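Notebook, back bench, September

Start 8:40. Kettle on, lights on, list from yesterday still half undone so carrying on from there before anything new gets started.

Table first. Wiped down the black top twice, once with the blue stuff and once with plain water. The blue stuff leaves a haze on anything matte and black, you only see it when the sun gets round to the side window, and then you see nothing else. Plain water second, dry cloth third. Please do it in that order. Bottle is nearly out, Wirkine sells it in 500 ml, ordered two.

Green backdrop: had a crease across the bottom from being folded in the cupboard. Steamed it from the back, low setting, came out mostly. Do NOT fold it again. There's a cardboard tube behind the door for exactly this. Re-hung a bit lower so it meets the table all the way along, before there was a gap at one end and the wall showed through. Used the wide clips. The little ones from the Jikell box are useless on this weight of cloth, they creep, threw out the bent ones and put the rest in the drawer with the tape.

White surfaces are harder. Fingerprints, a grey scuff I couldnt shift with a wet cloth, melamine sponge got it in the end but it takes the shine down if you lean on it. Light pressure. Tried it on a corner first, glad I did.

Black panel done with the lint cloth only, no liquid. Its white edging holds dust all the way along, cotton buds for that.

10:15, cleared what I could from the table and looked at it again with fresh eyes. Better.
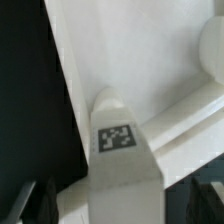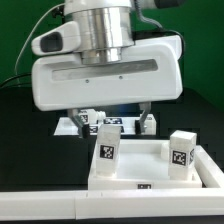
Cables next on the list. Want the white one and the black one tied back along the wall side, hook and loop only, no zip ties (last time somebody had to cut one off and nicked the jacket). Need more of the narrow strap, we have maybe half a roll. Leave slack. More slack than you think.

Labels. Reprinted a sheet of the small square ones on the matte paper, 100% scale, check the print dialog because it goes back to fit-to-page every single time and then they come out a hair small and you don't notice until they're stuck on. Measured three off the new sheet with the calipers, all fine. Spares in the envelope marked LABELS, old sheet binned so they don't get mixed. When sticking: alcohol wipe, wait, then press from the middle out. Keep the white margin when you cut, all four sides, a label trimmed right up to the black is no good to anyone.

Lighting. Moved the left lamp back about a foot and turned it to the ceiling. The glare on the glossy white was bad, pointing it up takes most of that off. Still a bright patch near the top that I don't love. Might try tracing paper over the lamp, or the diffuser that came with the Seneviratne stand if anyone remembers where it went. It was in the tall cabinet in spring. It isn't now.

11:30 shelf under the window. Sorted bins. Screws were all in together again, M3 with M4 with some imperial thing that fits nothing we own. Separated. Took forever. New bins have the size written on the front AND the lid, so no excuse if the lid goes walkabout. The odd ones are in a jam jar on the end.

Found the missing hex key. Under the mat.

Lunch

Afternoon, supplies. Visthorpe order came in, one carton not two, packing slip says two. Emailed them. What's in it: wipes, gloves (M only, I asked for M and L), 20 mm foam tape, the grey bin liners. Put the invoice number on the inside cover of this book like always. Total on the sheet was 2,504 which can't be right for that lot, I think they've put the stools on the same bill. Asked. Don't pay till they answer.

Floor swept, not mopped. The mat by the bench is curling at one corner, someone is going to catch a toe, taped it down for now with the foam tape, wants a proper one. Trash out.

Left over for tomorrow:
strap for cables
find diffuser
tracing paper if no diffuser
second wipe of the white surface, look at it in morning light first
ask about the carton again if no reply by noon
L gloves

Also whoever is leaving mugs on the black table, there's a ring by the back that took me ten minutes. Side bench for mugs please. Coasters in the top drawer, there are lots.

Stopped 4:50. Lamps off at the wall, window shut, backdrop left hanging.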